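Clisus Opens Mernent to Players in More Cities With Summer Season of Rostami

Mobile game studio expands its location-based title with seasonal events, new walking routes and changes to group play

Clisus, the independent studio behind the location-based mobile game Mernent, announced today that the game's next season, titled Rostami, will open to all players in May. The season adds 80 new creatures, extends the game map to 226 cities and towns, and introduces a reworked system for group encounters that the studio has been testing with a limited number of players.

Mernent is a free-to-play game in which players walk through their own neighborhoods to find, raise and trade creatures tied to local terrain. Riverbanks, parks, hills and market streets each have their own species, and the creatures available at a given spot change with the season and the time of day. The Rostami season is the largest addition to the game to date.

"Players have asked us for two things more than any others: more places to play and more reasons to go back to the places they already know," said Nazanin Ahmadpour, head of game design at Clisus. "Rostami answers both. A player who has walked the same park every morning for a year will find different creatures on the same path, and a player in a small town will no longer have to take a train to join an event."

New Places on the Map

Until now, full event coverage in Mernent has been limited to larger cities. Players elsewhere could find common species close to home but had to travel for seasonal events and for the rarer groups. With Rostami, 186 of the 226 locations on the event map will be receiving full coverage for the first time. Most are towns with fewer than one major park or square on the old map, and the studio has redrawn the walking routes in each one.

Routes in the new locations have been laid out to follow sidewalks, footpaths and public squares. Clisus has removed encounter points from school grounds, hospital entrances, cemeteries and railroad property, and has asked players to report any point that appears in an unsuitable place. Reports can be made from inside the game by holding a finger on the point and choosing "Flag this place." Flagged points are hidden from the player who reported them immediately and are reviewed before they return to the map.

Town and city governments that wish to suggest routes, or to ask that certain areas be left out during construction work or public events, may write to the studio's places team through the contact form on the Clisus website.

Seasonal Creatures

The 80 new creatures belong to three families, called Reed, Chalk and Ember. Reed creatures appear near water and are most active in the early morning. Chalk creatures are found on high ground and along older streets. Ember creatures appear only after sunset and move between encounter points during the night, so that a spot that is full at 9 p.m. may be quiet an hour later.

Each family includes one rare creature that cannot be found by walking alone. Players must complete a chain of small tasks, most of which can be finished within a normal week of play, before the rare creature will show itself. The studio has not published the names of the three rare creatures and does not plan to do so before the season begins.

Creatures from earlier seasons will remain in the game. Those that players have already raised keep their levels, names and markings, and may be traded for Rostami creatures from the first day of the season.

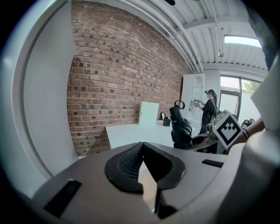 CLISUS PRESS OFFICE – May

Changes to Group Play

Group encounters, known in the game as Gatherings, have been rebuilt for the new season. In the current version, a Gathering begins at a fixed time and requires all players to be at the same point when it starts. Players who arrive late are turned away, and those who lose their connection cannot return.

Under the new system, a Gathering stays open for a full half hour. Players may join at any moment during that period and may leave and come back without losing their share of the reward. The smallest group able to start a Gathering has been lowered to 3 players, a change meant mainly for towns where few people play.

"We watched how small groups used the old system, and many of them were waiting on a bench for a stranger who never came," said Ahmadpour. "Three friends, or a parent and two children, should be able to take part without depending on anyone else."

Rewards will be shared according to the time each player spends in the Gathering. The level of the creatures a player brings will no longer affect the share. The studio expects this to make group play more useful for people who are new to Mernent, while experienced players will still have access to harder Gatherings marked on the map with a double ring. These require at least one player who has completed the previous season.

Jastar Trading Board

Rostami also brings the first public version of Jastar, a trading board built into the game. Players can use Jastar to post the creatures they are willing to give up and the ones they are looking for. Trades may be arranged with any player on the same regional map, but must be completed in person at a marked trading point. All trading points are in public places, and the board does not show a player's location or real name.

Creatures cannot be bought or sold for money through Jastar, and accounts found to be offering paid trades outside the game will be suspended from the board for the rest of the season. Players under 13 will need a parent or guardian to turn on trading from a linked family account. Parents can turn it off again at any time, and can choose to approve each trade separately.

Accessibility and Battery Use

A new seated mode allows players who cannot walk long distances to take part in seasonal tasks. In seated mode, nearby creatures come toward the player over time, and walking tasks are replaced by tasks of similar length that can be completed from one place. The mode can be turned on in the settings menu and does not need to be requested from the studio.

The update also includes larger text, stronger contrast on the night map and an option to replace sound cues with vibration. A low-power map, which shows encounter points without animated scenery, is intended for longer walks and older phones. Players who choose it will find the same creatures as everyone else.

Availability

The Rostami season will be delivered as a free update to Mernent. Players who already have the game should install the update before the season opens in order to keep their current routes. New players can download the game at no cost and may begin the season's tasks once they have completed the opening walk. Optional purchases are limited to clothing and map colors and have no effect on encounters, Gatherings or trades.

The season opens at 10 a.m. local time in each location. Servers will be offline for maintenance during the night before the opening, and players will not be able to trade or join Gatherings during that period. Raised creatures will not lose energy while the servers are down.

A full list of the cities and towns on the event map can be found in the news section of the game, under "Places." The list will be updated during the season as further locations are added.

About Clisus

Clisus is an independent studio that designs and publishes games for mobile phones. Mernent is its first location-based title. The studio also runs a player support service and publishes a guide to safe outdoor play, available without charge on its website.

Media Contact

Clisus Press Office
Review access, screenshots and interview requests: please use the press form on the Clisus website and include the name of your publication and your deadline.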